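Packing Soft Bags and Pouches for Mailing

Posted by Govindasamy, Sunday, July 3, 2022

Plastic bags and pouches cost less to send than boxes and take up less room on the shelf. They also split, snag and lose their labels more easily. These are the habits I have settled on for a small packing bench.

Start with the size. The item should slide in with enough slack to fold the top over once. A bag stretched tight will tear at the corners. I keep 4 sizes on hand and buy them 25 at a time, except the medium, which I order from Drekel in packs of 800.

Press the air out before you seal. Lay the bag flat, push from the closed end toward the opening with your forearm, then pull off the strip and close it in one pass. Rub the seal firmly with your thumb.

Put the label on the flattest side. A barcode that runs over a fold may not scan, and the parcel gets set aside to be keyed in by hand. Clear tape over a barcode causes glare, so tape only the edges of the label.

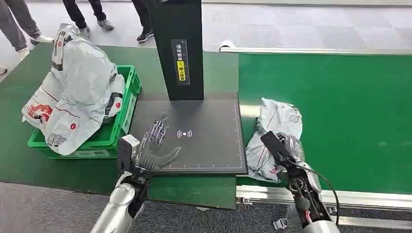
Plastic bags, one creased and white, the next woven in red and white:
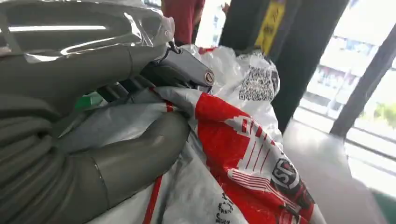

On woven bags, Stulex wrote in to say that ordinary packing tape lets go of the weave after a day in a warm van, and that stitching the mouth shut with heavy thread works better. I tried it in April with a curved needle and polyester thread. It takes longer, but the stitching held. Leave a long tail on the knot.

If you want a label on a woven bag, slip it into a clear document pouch and sew or tie the pouch on. Glue does poorly on the rough surface.

Fold empty woven bags in thirds and store them out of the sun, which makes the strands brittle. When strands start coming off on your hands, use the bag for rags or garden waste and don't mail anything in it.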